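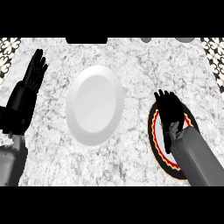
Figure 3. Simulated marble countertop with a white oval plate, a dark plate and two robot arms.

4.2 What the comment threads do to a record

The usual story about music blogs is that a bad review sinks a record and a good one floats it. Our material suggests that readers mostly skip the review and go straight to the fight underneath. We collected 271 posts announcing new singles on the Ellcombe music pages and read every reply to them, a task we do not recommend to anyone fond of music.

Threads fell into two broad groups. In the first, readers talked about the song. These threads were short, polite and dull, and they tended to die within a day. In the second, readers talked about whether the band had any right to exist. These ran on for weeks. The Leite single, a mild piece of accordion pop released in March, drew over 400 replies, most of them from people who said they would never listen to it. Several returned daily to say so again.

Holanda and Bragança have argued that this kind of contempt works as free advertising. We agree in part. Contempt keeps a post near the top of the page, and a post near the top gets clicked. Whether anybody then buys a ticket is a separate matter. Zeswood, the small label behind the single, let us see its sales for the weeks in question, and the line is so flat that Macedo first took it for an axis.

Collaborations between acts with unlike audiences did produce something closer to an effect. When a respected guitarist turned up on a novelty record, his fans wrote to mourn him and the novelty act's fans wrote to ask who he was. Of the 68 threads of this type, only 4 contained an apology, and one of those was for a spelling mistake.

We coded tone by hand. An earlier attempt to use Piltix, a commercial sentiment tool, was dropped after it scored "oh great, another one" as warm praise. Muli and Honorato coded separately and then compared notes. They disagreed most often over sarcasm, and once, at some length, over whether a row of skulls meant approval. The row of skulls was in the end coded as positive.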